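Bench Robotics Board > Methods and Results > Peg insertion from a wrist camera: does the background matter as much as I think?

wobblygantry
Original poster

Hello all, long post, get a drink.

Some of you followed my thread from August where I was trying to get my arm to find a round bore in a block and line up with it using only the wrist camera. No force sensing, no overhead view, just the one small camera and a policy trained on demonstrations I drove by hand. I had 1457 demonstrations at that point and I was pretty proud of them, because my shoulders certainly remember every one.

The result then was that it worked nicely on a plain mat and fell apart in front of pegboard. I have now spent more evenings than I'd like to admit on why, and I think I have an answer I can defend. The policy learned "go to the round thing." On a plain mat there is a single round thing. In front of pegboard there is a whole field of them, and if there is light coming through from the back, the little holes are brighter than the one you want.

What I did was collect again with pegboard behind the parts for half the set, and add a small auxiliary head that has to predict the center of the bore before the action head sees anything. On 50 test trials with pegboard behind, the old policy lined up on 9 and the new one on 41. On the plain mat there is no difference I would bet money on.

I'd love to hear whether anybody else has seen this, and please do poke holes in it (sorry).

sithole_fan
Reply

Lovely write-up, and thank you for putting the bad number next to the good one. One question before I get excited. You changed two things at once, the data and the head. How do you know which one did it? My money would be on the data and I suspect the head is along for the ride.

wobblygantry
Reply

You're right and I should have said. I did run the head alone on the old data, and it got 14 out of 50. New data without the head got 33. So the data does most of the lifting and the head adds a bit on top. I agree 33 against 41 isn't a gap to build a house on with that many trials.

Reritier
Reply

I'm going to be the grump again, with affection. Why is this a learning problem? The bore is many times bigger than a pegboard hole in the image. Fit circles, throw out everything under a certain radius, servo to what's left. I had that running on a Vakeo arm years ago, in an afternoon, and it never once fell in love with the wall.

wobblygantry
Reply

Ha, I did wonder when you'd turn up. I tried exactly that for a weekend! It's fine while the whole bore is in view. The trouble is the last stretch of the approach, where the bore slides off the bottom of the picture and you have an arc and not a circle, and the inside wall is the same color family as the face so the edge gets soft on one side. The fitter started jumping about there. I could have patched it, and then patched the patch, and I know myself.

Reritier
Reply

Then mount the camera somewhere else! Tilt it a few degrees and the bore stays in view all the way. You are training a network to make up for a bracket.

Virgilio Dalisay
Reply

Both of you have a point, I think. I teach an evening class on this sort of thing and we had nearly the same argument last term, with the bracket people on one side of the room and the data people on the other. We did move the bracket in the end. It helped the circle fitting a good deal, and then the fingers covered the part on the way in, so we had swapped one blind spot for another one. I wouldn't call it a free lunch.

What I would ask is how much the light behind the board matters. If you switch it off, does the old policy recover? That seems to me the cleaner test of your explanation, since you wouldn't have to retrain anything.

wobblygantry
Reply

Oh, that is a good one, and I'm a bit embarrassed I hadn't done it. Give me a night.

wobblygantry
Reply

Right, done, and it's more interesting than I hoped. Same old policy, same parts, light behind the board off: 22 out of 50. So the glow accounts for a fair chunk of the failures, and the pattern of holes still hurts it when they're dark. I had been telling myself the whole story was brightness, and it's plainly only part of it.

I also went back through the wrist views from the lit setup, green block with the bore, gray block snug up against its left side, and ran a saliency map over each one from the old policy. 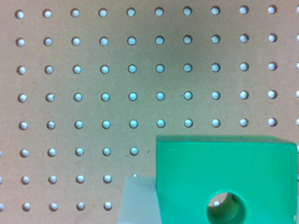
The maps were hottest over the middle columns of the board, well away from the part, and only a weak smear landed on the bore. With the new policy the heat sits on the rim of the bore and mostly stays there. I know saliency maps will tell you whatever you'd like to hear if you're in the mood, so I'm treating it as a hint and keeping the trial counts as the actual result.

Vellinstead
Reply

Thanks for running that. I want to push a little on the maps, because one of the pegboard holes shows up through the bore as well. A small bright dot inside the thing you're aiming for could be pulling the new policy toward the right place for the wrong reason. Have you tried a solid backing behind the part, so the bore is dark all the way through?

wobblygantry
Reply

No, and that's annoyingly sharp of you. I have card and tape, so there's no excuse. I'll put card behind the bore only and leave the rest of the board lit.

sithole_fan
Reply

While you're at it, could you shift the block by half a hole spacing between trials? If it's leaning on that dot you should see the error move with it. And I'd go well past 50 trials if the arm can run unattended. We left ours going for over 2000 on a similar question and the first few hundred had us believing something quite wrong.

Reritier
Reply

I'll concede the light-off test was well worth doing. I still say tilt the camera. I have a spare angled bracket in a drawer and will post it to you if you promise to run the circle fit on the same trials and report it whichever way it goes.

wobblygantry
Reply

Deal, and that's very kind. I'll message you an address. Plan for the next round, then: card behind the bore, half-spacing shifts, the angled bracket, and circle fit against the new policy on identical placements. I'm aiming for 3000 trials in total, split evenly across the conditions, which should keep the arm busy while I catch up on sleep. The demonstrations will go up for anybody who wants them once I've cleaned out the ones where I sneezed.

Virgilio Dalisay
Reply

Please do share them. My class would enjoy having a go, and I'd be glad to send back whatever they get.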